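Minutes, Gridley Children's Writers Circle
17 July 2023

Present: me (taking notes again, so forgive the spelling), Edmund Marciniak in the chair, Chia-jung Tse, the Olta contingent and two newcomers who asked to just listen this time. Apologies from Tomaszewski, who is on deadline.

Last meeting's minutes were approved with one correction. I had written that Edmund's badger book was finished. It is not finished, and he would like everyone to stop congratulating him.
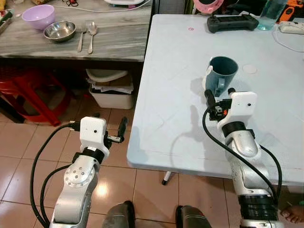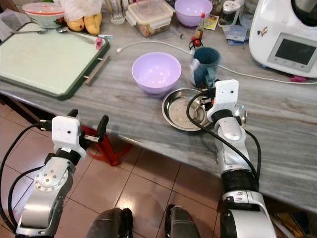

1. Word counts for picture books

We picked this up where we left it, which was in the middle of an argument. Chia-jung's new manuscript is just over 1,000 words and she knows that's long. She read the first nine pages aloud and I loved them, especially the part where the goose refuses to get on the ferry. Edmund thought the ferry should show up much sooner, and that most of the harbor description could go to the illustrator. Chia-jung said she'd think about it in a voice that meant no. By the end she had agreed to try a short version, and she'll bring both next time so we can hear them side by side.

I asked whether a page turn can do the work of a sentence. Long discussion! General feeling was yes, if the sentence before it leaves somebody in trouble.

2. Rhyme

One of the Olta folks has a bedtime story in verse and wanted to know if the rhythm holds up. We passed it around and had three different people read the same stanza cold. Everybody tripped on "lantern" in the third line, so that line is getting rewritten. Edmund asked if it needs to rhyme at all. The author says it does, and I'm on her side — the refrain is the best thing in it.

3. The anthology

Working title is still Hernunik, after the mountain in Chia-jung's story, and no one has come up with anything better. We agreed on 40 pages, one story each, for readers from six to eight. Drafts are due in September. I'll take care of the contents page and nag people by email. Edmund will write the introduction and has promised to keep it to one page (I am putting this in the minutes on purpose).

We did not settle whether to print in color. Tomaszewski was getting the quotes, so that waits.

4. School visit

The second grade teacher wants two of us for 20 minutes each. Chia-jung will read and I'll do the make-up-a-character game, where the kids pick an animal, a job and something it's afraid of. Last year we got a walrus dentist who was scared of soup, and I still think there's a book in him. I need to find my big paper pad before then. If anyone borrowed it, please bring it back.

5. Any other business

Edmund wants us to swap first pages ahead of the meeting instead of handing them out on the night. Agreed. Send yours to me and I'll pass them along.

Next meeting: Edmund to confirm the date. Chia-jung is bringing the goose, both lengths.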